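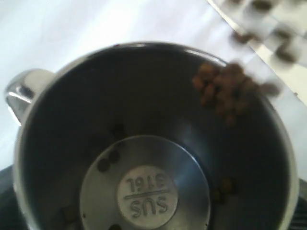 A steel mug, looking down to the stamped disc at the bottom.

I've been drinking my morning tea from steel since January, and I do think we gave up on things that last far too easily (my gran in Farisstead would have said so louder!).
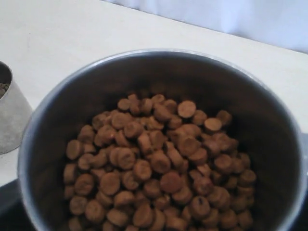
Rochelle Hutchins tells me she has bought 3 sets of china in the time I've had one kettle, and she's a careful woman, bless her.
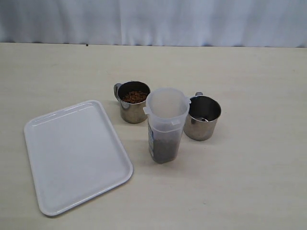 So do buy the plain thing, if you can, and keep it for years and years.

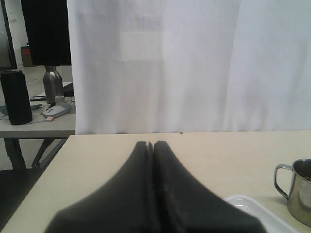 Dents and all, I'd say, and let the neighbours think what they like.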